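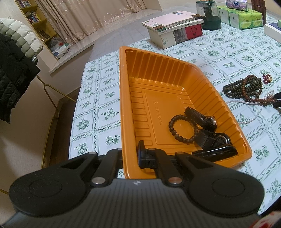 Figure 7. Watches and a beaded bracelet in the bin, bead strands on the table beside it.

Manuals > Virkia sorting station > Setting up > Small items by hand gripper

Print this page | E-mail this page

We use cookies to remember your language and the last page you read. Accept | Settings

7. Small items: recording with the hand grippers

This section is for sorters and shift leads at Flosport sites where a Virkia station is taking over part of the small-items work. It covers setting out a table, recording a sort with the Trikine hand grippers, and what happens to your usual duties while recording is going on. Fitting and charging the grippers is covered in the previous section.

Before you start

Recording is a job for two people. One works the grippers (the sorter) and the other sets out the items and watches the station screen (the second). Swap over at each break. The second is not there to check the sorter's speed, and the station does not keep speed figures by name.

You will need:
- a pair of hand grippers, charged and matched to the station
- one open bin
- a tray of mixed small items from the intake shelf
- the tray sheet, filled in by intake

Setting out

1. Put the bin where both grippers can reach into it without your elbows crossing.
2. Place the items beside the bin. Leave bead strands as they come off the tray. Do not straighten or untangle them.
3. Other things may stay on the table if they are outside your reach. Move anything with liquid in it.
4. Open and close each gripper fully. The tips should meet along their whole length. If they do not, stop and see "Adjusting the tips".
5. Sign on at the station with the site code. Do not use your own clocking number.

Note: A cloth may be left on the table, plain or patterned. Pull it flat first. If a strand catches in it, release the strand by hand and mark the take as spoiled.

Recording

6. Hold the grippers clear of the table and wait for the tone.
7. Pick up one item, move it over the bin, lower it in and open the tips. Work at the pace you would use with your fingers on a normal shift.
8. For watches, grip the strap. Do not close the tips on the glass or the crown.
9. For long strands, use both grippers. Take hold near the ends and lift together. If the middle drags, carry on.
10. If you drop something, pick it up again in the same take. Dropped items are useful to the station and are not counted as faults.
11. When the table is clear, hold both grippers still until the second tone.
12. The second checks the contents of the bin against the tray sheet and presses Keep or Spoiled.

A tray should hold no more than 11 items. Intake staff sometimes send larger ones, and these should be split before you sign on.

CAUTION: Keep fingers away from the linkage bars when the tips are closing. The grip is light at the tips and much stronger further back.

CAUTION: Do not record with rings, loose bracelets or a lanyard on. They can be picked up with the stock.

Rest and rotation

The hand grippers are heavier than they look after a while, and the strain is in the wrist. No one should record for over two hours in a shift, and that includes time spent on spoiled takes. Anyone with an existing wrist or shoulder problem should tell the shift lead, who will put them on intake or on the second's job at the same rate.

What changes on the floor

Once the station has enough kept takes for a type of item, it will begin sorting that type by itself. Sorters then move to the exceptions table. Work there includes knotted strands, broken clasps, items the station has set aside and anything that may be of value.

Expect the exceptions table to be slower and more tiring on the eyes than the old line. Targets from the old line do not apply to it — shift leads should take the old target card down on the day of the change.

The station does not price, grade or reject stock. Those decisions stay with the sorter, and your initials still go on the tray sheet.

Questions about rotas and retraining go to Setsuko Wada in site operations. Faults with the station or the grippers go to the Shibata service desk, quoting the number on the underside of the station screen.

Putting away

13. Sign off at the station.
14. Wipe the tips with a dry cloth. Do not use spray.
15. Return the grippers to the charger with the tips open.
16. Take the bin and the tray sheet back to intake together.

Next: Adjusting the tips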